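Fullow Bench Cell: Set-up and Care Guide

Section 3. Wrist camera and marker fixture

Issued 14 March 2020. Replaces the July issue of the same section.

This section covers fitting the wrist camera, setting its focus, and teaching the cell where the marker fixture stands. Do it after the arm has been bolted down and levelled (Section 2) and before any pick positions are taught (Section 4). Repeat steps 3.2 to 3.4 whenever the camera, the fingers or the fixture has been taken off and put back.

You will need:
the Merkik hex key set
a lint-free cloth
the marker fixture
the Requena camera cable, long version
a torch

CAUTION: Press the stop button and turn the key to HOLD before putting your hands between the fingers. The gripper can close when air or power comes back, even if no program is running.

3.1 Fitting the camera

1. Move the arm to the service position (menu, Arm, Service) and turn the key to HOLD.
2. Offer the camera bracket up to the wrist flange. The notch goes towards the cable side.
3. Put in all the screws finger tight, then tighten them in turn, a little at a time.
4. Run the cable through the clips on the forearm. Leave a loop at the wrist large enough for a full turn in both directions.
5. Plug the cable into port 3 on the Brimard controller. Other ports will power the camera but will not pass pictures to the marker program.
6. Turn the key back to RUN and open the Camera page. A live picture should come up within 13 seconds. If the page stays grey, reseat the plug at the controller end first.

Note: Do not use cable ties on the moving part of the cable. They cut into the jacket.

3.2 Placing the fixture

1. Wipe the table and the base of the fixture. Grit under one corner is enough to spoil the result.
2. Set the fixture down inside the reach of the arm, with its open side facing the gripper.
3. Check every marker label by eye. Replace any that is lifting, creased or scratched. Labels must be stuck flat, with the pale border left whole on all sides.
4. Turn off any lamp that throws a bright spot on a label. Use the torch at a low angle to look for shine. Matt labels only.

Note: A dark table top is best. On a white table the program may lose the outline of the fixture.

3.3 Setting focus and exposure

1. On the Camera page, set exposure to 2000 and gain to zero.
2. Jog the arm until the camera looks down on the fixture from a distance of 136 mm.
3. Loosen the lock ring and turn the lens until the edges of the black squares are sharp. The finger tips will be blurred at this setting. Leave them so.
4. Tighten the lock ring and check that the picture has not changed.
5. If the light squares look grey, raise the exposure one step at a time. If the pale border runs into the black, lower it.

3.4 Checking the view
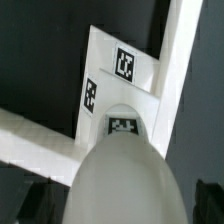 Every marker used for teaching has to be seen whole, with its border. Look at the live picture before pressing Teach, and look hardest at the lowest marker, where anything between the fingers is likely to get in the way. With a large rounded object in front of the fixture, the bottom of that marker is hidden behind the curved top, while the marker on the wall panel above stays clear. A marker on a side wall may look very narrow from this angle; move the arm sideways until it opens out.

1. Clear the line of sight to the lowest marker, or raise the wrist until all of it can be seen.
2. Press Teach and keep clear of the table until the tone sounds.
3. Read the marker list. Each marker should be shown as FOUND.
4. If one is shown as PART, it is covered or out of view. Go back to step 1.
5. If one is shown as LOST, clean the lens and the label, then repeat 3.3.
6. Press Save. The old position is overwritten.

CAUTION: Do not move the fixture after saving. If it is knocked, teach it again before running any program.

3.5 Regular care

Wipe the lens at the start of each shift with the dry cloth. Do not use solvent on the lens or on the labels.

Check the bracket screws and the cable loop weekly. Replace the cable if the jacket is cracked or has gone stiff.

Record each saved position in the log at the back of this guide, with the exposure value used.

For faults on the gripper itself, see Section 6.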